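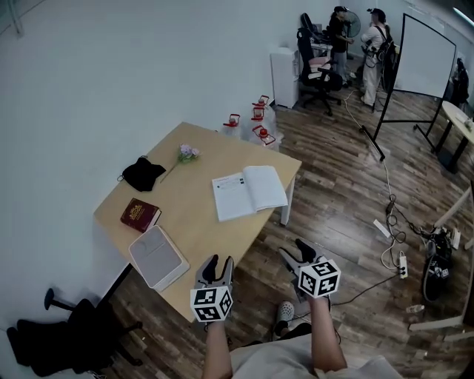 Table with notebook, a red hardcover and an artificial flower.

Filed under: Reviews > Mobile Gaming > Accessories

Turnura Clip auto-catcher, second revision

The Turnura Clip is a Bluetooth button for location-based creature games. It pairs with the phone, spins stops and throws a standard ball at whatever comes into range, with the screen off. The first revision had two faults: it dropped its connection whenever the game updated its map, and it could not be told to ignore common spawns. Turnura says both are fixed. I used the new one for most of April, on firmware 2.

Setup takes a few minutes. The Clip is added from inside the game, not from the phone's Bluetooth menu. Pairing it from the phone menu first leaves a stale entry that has to be deleted before the game will see it. The manual mentions this on the last page. Filters live in a separate app, which needs an account.

My test route is a loop through the Bednarek estate and back along the canal, with a dense cluster of stops at the shopping end. Over all sessions the Clip made 287 catches. The catch rate per throw was lower than manual play, as expected, because it only uses the basic ball and never throws a curve. It does not take part in raids, and it stops working while the raid lobby is open. Once the raid ends it resumes without a prompt, which the old one did not.

Sessions still end after an hour. That limit is set by the game and no accessory on this list gets round it. Reconnecting needs one long press. The automatic reconnect option worked on my main phone and failed more often than not on an older handset.

The filter is the main reason to buy. It works by species and by distance, but not by event bonus, so on community days the list has to be edited by hand. Naveed Dhanial, who plays the same route with a Gramska band, got fewer unwanted catches than I did on event afternoons simply by switching catching off and leaving it to spin stops.

Battery life is good. The cell is a sealed 800 mAh unit and I charged it twice in the month. The charging port has no cover, and the clip itself is stiff enough to mark a thin jacket. Vibration is weak through a coat pocket. There is a light, but it cannot be dimmed.

Storage fills quickly with any device of this type. Set a limit on item pick-up before leaving the house or the bag will be full of potions by the second lap.

For: stable connection, species filter, battery.
Against: account required, no event filter, exposed port.

Worth the upgrade from the first revision. Gramska owners can stay where they are.

Words: Henryk Kwiatkowski

Related
Gramska band: long-term report
Brulusitz power bank for raid days
Remote raid passes: when to use them
How spawn points move between seasons
Bag space: what to throw away first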